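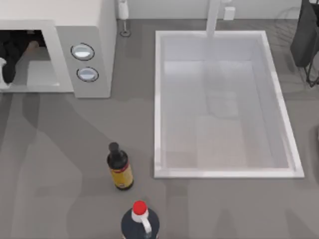 SKARNHOLM, 2024-06-17

The Radudden community kitchen will open its doors again this month after a long winter and an even longer spring of fundraising, and if the line at the bake table last weekend is anything to go by, the neighborhood is more than ready to have it back.

The kitchen, which sits on the ground floor of the old MacBrayne building a short walk up from the ferry landing, closed when a pipe gave way behind the back wall and took a good part of the floor with it. Most people thought it would be shut for a few weeks. It was 184 days before the building inspector signed the last of the papers, and in the meantime the Tuesday-style suppers that so many older residents counted on were moved to a church basement, then to a school cafeteria, and for one rather chilly stretch to a tent.

"We had soup in that tent with our mittens on," said Golnar Jafarzadeh, who has run the supper program since it was a card table and two slow cookers. "People still came. They brought blankets and they brought their kids, and one gentleman brought an accordion, which I could have done without, but he meant well."

Money for the repairs came from all over. The town put up the first share, a dinner dance in May brought in a good deal more than anyone had hoped for, and 600 households sent in something through the mail, sometimes a check and sometimes a few folded bills with a note about a meal they remembered. Jafarzadeh has kept every one of the notes in a shoebox and plans to pin them up in the hallway once the paint there is dry — or as many of them as will fit.

The new menu will look familiar to regulars. Lentil soup stays on, as does the fish stew, and the rice dish with barberries that Jafarzadeh learned from her aunt will be back every other week. There will also be a breakfast for the first time, served early enough for the crews who take the first boat out, with oatmeal, eggs and plenty of coffee.

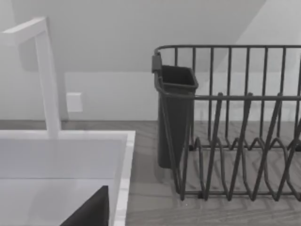
Shahab Shahbazi, a retired baker who moved to Skarnholm from Skundalus nine years ago, will teach a bread class in the evenings. He is planning on flatbreads to begin with and then a plain white loaf, and he says anybody who can stir can come. Spots are free, although he does ask that people sign up ahead of time so he knows how much dough to start.

"I don't want to hear that you are no good at it," Shahbazi said. "I burned bread for two years and they kept paying me. You come, you make a bad loaf, you eat it with butter, and the next one is better."

So far 41 people have put their names down for the class, and he has already agreed to add a second evening. A waiting list is kept at the library's front desk, along with sign-up sheets for anyone who would like to help serve or do a bit of driving for neighbors who can't easily get out.

The opening supper is free and open to everyone. Organizers expect around 600 people over the course of the evening, so seating will be in shifts, and families with small children are welcome to come to the first one. Parking near the landing is tight in the summer, and those who can walk or share a ride are asked to please do so. Guests who like to bring a dish are welcome to bring dessert.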